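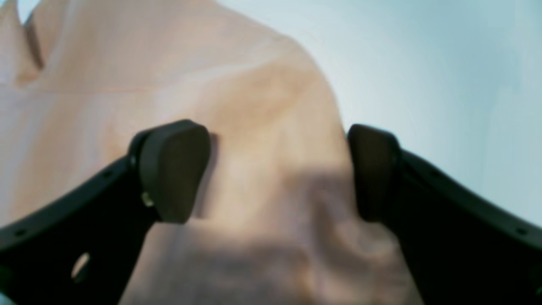 nanton-folding: README and data card

Home Code Issues Pull requests Wiki Releases

Recordings of a two-armed robot handling T-shirts at the Trarnitz returns center in Haugen, plus notes on what happened to everyone's workday when it arrived. The robot part is better documented than the people part, which tells you who wrote the budget. I've tried to even it up.

Maintainer: Torunn Viklund
Card last revised: 13 February 2024
Status: in use, with grumbling

What's in the release

500 episodes. An episode starts with a shirt on the table and ends when the shirt is folded, abandoned, or on the floor. All three endings are kept and labeled. An early internal version only had the folded ones, and it gave management a very sunny idea of the project.

Each episode has a wrist view per arm, a view of the table, joint positions, gripper opening, and a text field called operator_note. The notes are typed by whoever was running the arms at the time. We fixed spelling and took out names. We left the opinions in.

Shirts are returns that couldn't be resold, in whatever state the customer sent them back. There are plain tees, a few long sleeves, and one batch of kids' shirts that are too small for the reach we set up and that you should probably skip (tag: small).

How it was collected

Operators drive the arms by hand from a pair of leader arms next to the table. The people driving are the same people who fold at the regular benches. Holger Hovland folded returns by hand for 21 years before this, and his episodes are the ones to look at first if you want to see what a decent fold is supposed to look like. He would like it noted that he is still faster.

He is. A typical fold by hand takes him a few seconds. The cutoff for a robot episode is 60 seconds, and plenty of them run into it.

The usual order of work:

1. Lay the shirt out flat, front down if you can tell.
2. Take hold of a sleeve near its end and bring it in.
3. Other arm, other sleeve. Operators differ on whether to park the idle arm over the shirt or keep it back. Both are in the data.
4. Fold up from the hem.
5. Press the episode key, including when it went badly.
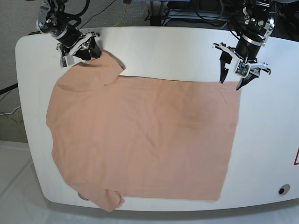
Haugen table, peach short-sleeved tee. Right gripper closed on the upper sleeve, left gripper open over the shirt.

Known problems

Wrist views. When a gripper is down at the fabric, the wrist view may be mostly shirt, with the fingers dark against it and very little else to go on. Pale fabric with a gripper shadow across it is the worst case. Don't train on the wrist views alone unless you enjoy that sort of thing.

Overhang. Sleeves droop over the near edge of the table. The benches people fold at are deeper. Baltasar Gallardo pointed this out during the first week and was thanked for his input. The table is the same table.

Pinching two layers. The fingers sometimes pick up the front and back of a sleeve together and sometimes don't. You can't always tell from the video, and the label layers is only filled in where the operator was sure.

Left-handers. Two of the operators are left-handed, and their episodes favor the left arm. We think this is good for variety. Flip them if you disagree, but check the joint limits, which do not flip.

What changed on the floor

This section was not in the original plan. Daranee Ratanaporn asked for it, on the grounds that any data collected from people's work ought to come with a word about the work.

Nobody was let go. What did happen is that robot driving became a job, and for most of January it was a job without a pay grade. It was entered in the scheduling system as "other," the same code as fire drills. It now has a grade, one step above folding, and the grade is why there's a sign-up sheet.

Shifts at the leader arms are capped at two hours out of a shift of 8. The first rota had people on for half a day, and shoulders were discussed. The operator notes from that period are shorter and contain more capital letters.

Talking is down. At the benches you can fold and hold a conversation; at the arms you can't, or you can, and the episode gets tagged dropped. Adalberto Queiroz moved one bench closer so drivers could at least listen, and the noise on the audio track is mostly him. We removed the audio track.

Lost time from resets and recalibration was around a tenth of each session. The old productivity sheet booked that against the operator. It has been changed, after a meeting that could have been a sentence.

Consent and use

Operators agreed in writing to the release of motion data and notes. Anyone can have their episodes withdrawn by opening an issue or by telling me in the break room. Please don't use the data to rank individual operators. The IDs are reshuffled with every release, so you'd only embarrass yourself.

Planned

A second table at the Devby site, deeper this time. Towels. A label for shirts that arrive with something still in the pocket, which Holger has been asking for and which the schema has no field for yet.

Corrections go in Issues. Complaints about the robot go there too; complaints about the rota go to Daranee.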